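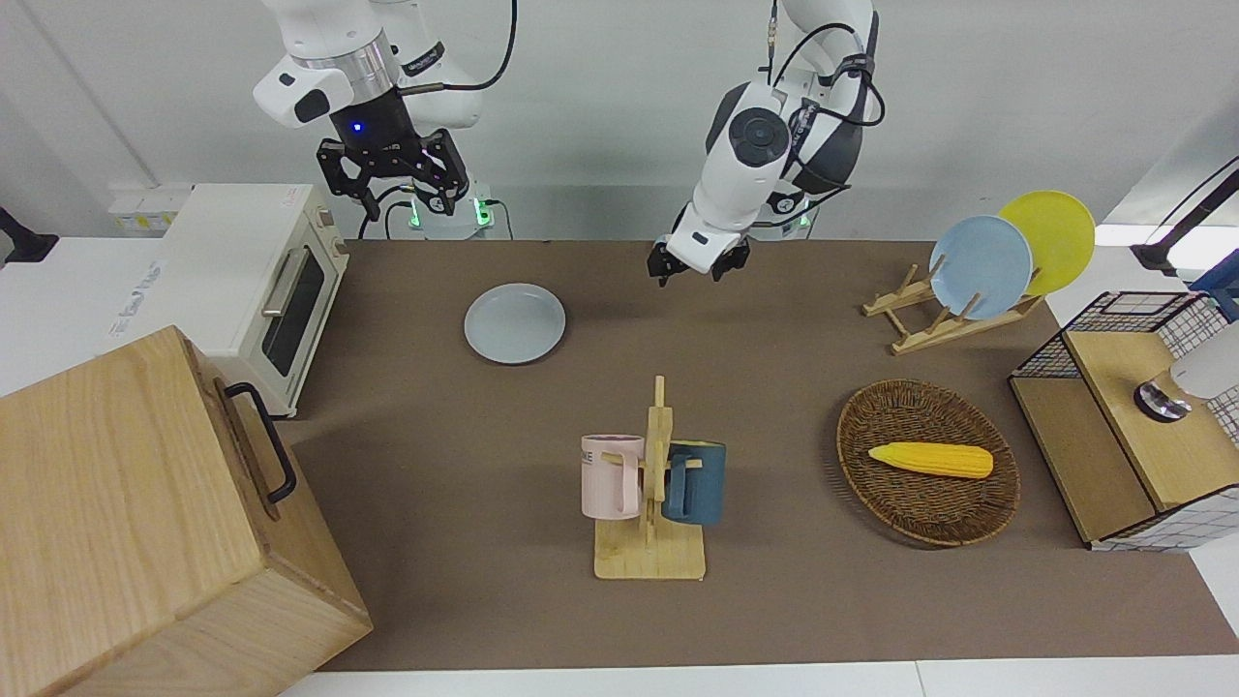 A member from Clarnby asks whether mugs should be put on a mug tree straight after washing, or whether they ought to dry first in the rack with the plates.

Reading time: 5 minutes

Question, posted to Kitchen and Household, Thursday, August 1, 2019

Our household has recently rearranged the kitchen so that crockery in daily use is kept out on the table and the cupboard is reserved for visitors. The mug tree is light wood with a flat base, and the plates stand upright in a wooden dish rack. A wicker basket beside them is used for odds and ends.

Two matters remain unsettled. First, the pegs on the mug tree have begun to darken near the post, and I would like to know whether this is caused by hanging mugs that are still damp inside. Secondly, the tree leans when only one side is loaded. It has not yet fallen, but the mugs are ceramic and I would prefer to prevent the occasion. I have considered replacing it with the metal tree from Koppel, although the wooden one suits the room and was a gift.

Advice on the care of the wicker would also be welcome. It has collected a good deal of dust and flour in the weave.

Answer 1 (accepted)

The darkening is very likely to be moisture. A mug hung by its handle tilts to one side, and any water left in it or on the handle runs down to the lowest point, which is commonly the peg. Unfinished timber takes this up readily. Mugs should be left upside down in the rack or on a tea towel until the handle is dry to the touch, and only then transferred to the tree. If the rack is full, drying by hand is satisfactory.

For pegs already marked, the following is suggested:

Remove all mugs and leave the tree in a dry, airy position for two days. Sand each peg lightly with fine paper, working along the grain, and wipe away the dust. Apply a thin coat of food-safe mineral oil with a soft cloth, allow it to soak in overnight, and wipe off the excess. A 200 mL bottle is more than sufficient for the tree and the dish rack together. The oiling should be repeated when the timber looks pale and dry. In our kitchen at Bolora it is done every February, when the weather is warm and the windows can be left open.

As to the leaning, hang mugs in opposing pairs wherever possible, one on the left and one on the right, with the heavier pair on the lowest pegs. A large mug may weigh close to 500 grams, and a single one placed high on a light stand is enough to unsettle it. Felt pads under the base are not recommended on a smooth table, as they allow the tree to slide. A mat beneath it gives better grip — rubber feet will also serve.

Wicker should be brushed dry with a soft brush, or vacuumed using the small attachment. A cloth wrung out in warm water may follow. Do not soak it. Return it to use only when it is fully dry, particularly if bread or fruit is to be kept in it.

Answer 2

Get the metal one. We have had the Koppel for years and it goes in the dishwasher. The wooden ones all go black in the end.

Answer 3

I would support the first answer in most respects but would add a caution concerning oil. Cooking oils such as olive or sunflower should not be substituted. They turn sticky and develop an unpleasant smell, and the only remedy is to sand the piece again.

It may also be worth examining the dish rack while the tree is being treated. Plates standing upright drain onto the lower slats, and these remain wet longest. Ours is turned on its side for an hour every Sunday. Thread 214 on this site, begun by a member in Zistalthorpe, deals with loose slats and the correct glue, and there is a lengthy disagreement in it about dowels that may be skipped.

Reply from the member who asked

Thank you. The pegs have been sanded and I will oil them on the weekend. The tree is staying.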